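The cable drawer, and whether I needed a nicer cable

Posted in January by the blog's owner, filed under Things I Bought

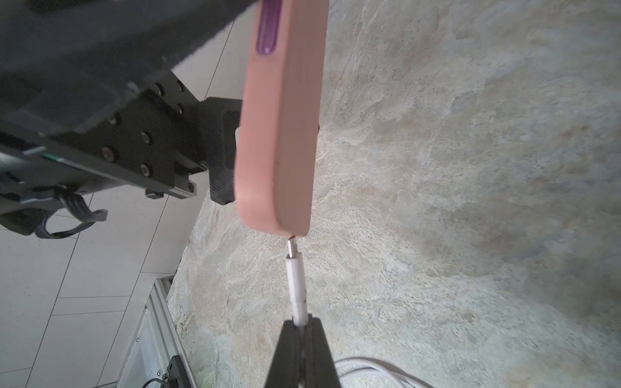
Why I stopped believing the box

I've owned enough charging cables to be suspicious of anybody who tells me theirs is different. The latest one to make promises was a Muvis, which came in a box with a magnetic flap (a magnetic flap! for a cable!) and a small booklet claiming it would survive 3000 bends. I don't know who bends a cable 3000 times, or what they consider a bend. I bend mine when I shove it in a bag, and I bend it again when I fall asleep with the phone on my chest, and I suspect only the first kind got tested.

The white cable at the top is a plain USB-C one. White plug, silver tip, nothing to say for itself. I like it better than the Muvis and I've been trying to work out if that's just me being contrary.

What goes wrong with cables, in my house

It's rarely the middle. All the advertising is about the middle, the braiding and the fibers and whatever else is supposed to be woven in there, and in my experience the middle of a cable outlives everything. Mine go at the neck, right behind the plug, where the soft part meets the hard part. The Ronance I had before this was braided like a mountaineering rope and it split at the neck by spring. The braid was still perfect. I could have towed a car with it.

The other thing that goes wrong is the port, and for a long time I blamed cables for it. The phone would charge if you held the plug at an angle, so I bought another cable, and then that one needed an angle too. Then I took a wooden toothpick to the port and pulled out a wad of gray lint the size of a lentil. I had spent money on two cables because of pocket fluff. If yours has gone wobbly, turn the phone off and have a look in there with a flashlight before you order anything. Wood, please, and go gently. I've seen people recommend a sewing needle and I wouldn't.

The case question

Cases are where I get really grumpy. A case adds thickness around the port, and a plug with a chunky housing may stop short of going all the way in. It'll look connected. It might even charge for a minute. The Simard case I bought last year had an opening so tight that exactly one of my cables fit it, and the company's answer was to sell me a Simard cable.

So now I try the case and the cable together before I throw out the receipt. Matte pink ones like this rose-colored one get a pass from me on looks, by the way. I went in expecting to find it silly and I don't. I do wonder about matte finishes over time – every one I've had went shiny at the corners where my fingers sit – but I'd take that over the clear kind that turns the color of weak tea.

Fast charging, supposedly

Brendard has a page on its site saying its cable gets you going faster. Faster than what, it doesn't say. I ran my own very unscientific comparison over a week, charging from nearly flat before dinner, same wall plug each time, and if there was a difference between the Brendard and my cheap white one I couldn't find it. The wall plug made a difference. Swapping my ancient one for a newer one helped more than any cable has. I'm willing to believe there are phones and laptops where the cable matters a lot, and if you have one you probably know already.

Coiling

I used to wrap cables tightly around my hand and tuck the end through, which looks tidy in a drawer and is, I'm now fairly sure, what killed most of them. These days they get a loose coil and that's it. No ties, no little leather snaps, none of the organizers I keep being shown ads for. The drawer looks worse. The cables seem to be lasting, although I've only been doing it since summer and I'd be annoyed with anyone else who drew conclusions from that.

The Muvis is in the car now. It's fine. I've bent it more than 2 times and it hasn't broken yet, so the booklet has 2998 or so to go before I write to them.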